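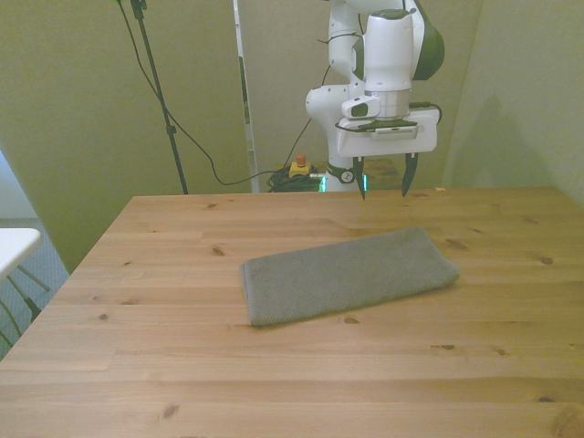

White arm with its gripper pointing down, at the pine table.

Boarding Times at a Small Airport
Project report by Birdie Calloway
Group: Birdie Calloway, Ruairi Tosh, Precious Lacson

I picked this topic because I fly out of Paucar every July to see my grandma, and the boarding line always drives me nuts! So our group looked at how long it takes to fill a small plane, and whether the order you call people in makes any difference.

We got permission from Trasex, the airline that runs the Wukavham route, to sit at the gate with a stopwatch. We timed 5 flights and 885 passengers in all. Ruairi did the clock, Precious wrote down bags, and I tracked who got stuck in the aisle (a lot of people, mostly near the front rows).

The fullest flight had 185 people on it and the emptiest had 161. I figured the full one would be slowest, but the emptiest one took longer to board. Our notes show way more big carry-ons that day, and I think the overhead bins were the holdup – people kept walking backward to find space.

Back rows first did a little better than open boarding for us, but I wouldn't bet much on it with so few flights. We also never got a rainy day, and I'd like one.

Our teacher, Mr. Morrison, wanted a section on error. The big one is that we started the clock when the first person's pass was scanned, except on the second flight, when Ruairi started it at the announcement. We fixed that number using my notes – it's marked with a star in the table.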